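2019-11-26 작업 노트 (열쇠 작업대)

Lenihan 키머신 영점을 다시 잡았다. 지난주부터 깎은 열쇠가 들어가기는 하는데 돌아가지를 않아서, 처음에는 다들 자물쇠 탓을 했다. 자물쇠는 말이 없으니 탓하기 좋다. 마스터 키를 물리고 게이지로 재 보니 가이드와 커터가 어긋나 있었다. 조정 나사 풀고, 맞추고, 조이고, 조이는 사이에 또 틀어져서 처음부터. 이걸 3번 했다.

커터 날도 갈았다. 사용 기록상 1,569개째. 설명서에 적힌 교체 주기는 굳이 여기 옮기지 않겠다.

Batis 블랭크로 시험 절삭. 황동은 깨끗하게 나오고, 니켈 도금 쪽은 어깨 부분에 버가 남는다. 이송을 천천히 하면 줄어드는데 천천히 하면 성질이 급해진다. 브러시로 한 번 더 밀고 넘어가기로. 같은 블랭크인데 봉투마다 홈 깊이가 미묘하게 다른 느낌이 있다. 느낌일 뿐이고, 재 볼 생각은 내일의 나에게 맡긴다.

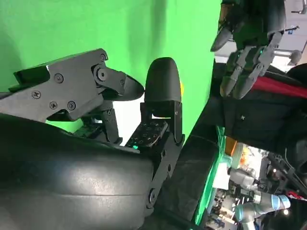

손가락 끝과 엄지 끝, 센서 패드 옆 초록 LED.

오후에는 Willow 트랜스폰더 칩 재고 정리. 장부에는 109개, 서랍에는 75개. 나머지는 어디 다른 서랍에서 행복하게 살고 있을 것이다. 작업대 밑 공구함부터 찾아볼 것. 칩 든 것과 안 든 것을 같은 통에 넣은 사람은 반성하기 바람. 필체를 보니 라벨은 내가 썼다.

Trandberg 실린더 건은 아직 미해결. 코드대로 깎은 열쇠는 뻑뻑하고, 원본을 복제한 열쇠는 부드럽다. 원본이 닳은 만큼 핀도 같이 닳은 모양이다. 분해해서 핀 길이를 재기 전까지는 추측으로 적어 둔다. 흑연 가루는 그 전에 뿌리지 말 것. 뿌리면 증상이 가려지고 손만 까매진다.

할 일
- 니켈 도금 블랭크, 이송 속도 바꿔 가며 다시 절삭
- 칩 통 두 개로 분리, 라벨 새로 (알아볼 수 있게)
- 예비 커터 주문. 12월로 넘기면 또 잊는다
- 바이스 조 청소. 황동 가루가 끼면 오늘 한 영점 작업이 전부 헛일
- 게이지 쓴 사람은 케이스에 도로 넣기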